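Truven Slider Panel
Simulated task package for research on fine manipulation

Product overview
Details
What you receive
Support

Truven is a simulated control panel with six linear sliders and a matching set of tasks for a two-finger gripper. It is made for groups which study how a learned policy can set a small knob to a given value, and how well it understands which knob is meant. The package was developed by Vurkarari together with the method Destix, and both are delivered in one download.

Why a slider panel

Many manipulation tasks in simulation end with "done" or "not done". A drawer is open or it is closed. With a slider you get a value, and so you get an error which you can measure. The policy must find the correct row, bring the fingers to the knob, push it along the track and stop at the right moment. Each of these four parts can go wrong separately, and the evaluation script reports them separately.

The sliders are numbered 1 to 6, and every row has a printed scale from 0 to 10. The instruction to the policy is a short sentence, for example "set slider 3 to 8". The policy does not receive the knob positions as numbers. It must read them from the picture of the wrist camera, and in this picture the panel is often turned, and the fingers hide a part of the rows.

The method: Destix

Destix is the reference method of the package. It divides the movement in two phases. In the first phase the policy chooses the row and approaches it, using the whole picture. In the second phase it uses only a small region close to the fingertips and compares the knob with the scale below it. A separate output says how sure the policy is about the present value. When this output is low, the arm goes back a short way to look again before it continues.

This going back costs time. Selina Gisler, who wrote the second phase, recommends to keep it switched on for training also, because a policy which has never seen the panel from the retreat position does not profit from it later.

Results with the reference settings

The test set has 144 starting arrangements of the knobs, none of them used in training. With Destix, 102 arrangements were finished with the correct slider at the correct value and all other sliders not moved. The most common failure was a neighbor slider which was touched during the approach. The second was a stop one mark too early, mostly at the right end of the scale.

We publish these results as they are. They were made in simulation only, and we do not make a statement on how they will transfer to a real panel.

What you receive

Panel model: six sliders with adjustable friction, printed labels and scales, and a digit strip beside the slider bank.

Gripper model: two fingers, with collision shapes for the fingertips and for the inner cut-outs. It can be replaced with your own gripper if the opening is similar.

Target list: 11 whole-number targets for each slider, from 0 to 10. Values between the marks are possible, but the evaluation script rounds them by default.

Demonstrations: more than 50 recorded runs by teleoperation, with camera pictures, joint values and the instruction sentence.

Wrist view renders: close views over the fingers with the knobs at mixed positions, for checking that your camera and light settings agree with ours.

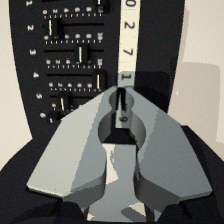
Evaluation script: reads your log files and writes one table per slider. It works without a graphics card.

Haddad lighting set: optional. It adds side light and stronger shadows of the gripper on the panel. We advise to run the normal set first and this one second, so the two tables can be compared.

License and support

The package is free for universities. Companies need a license per site, please write to us for the price. Questions on installation go to Lorenz Schnyder, questions on the method to Selina Gisler. The next update is planned for May and will contain a panel with vertical sliders. Log files from the present version will stay readable.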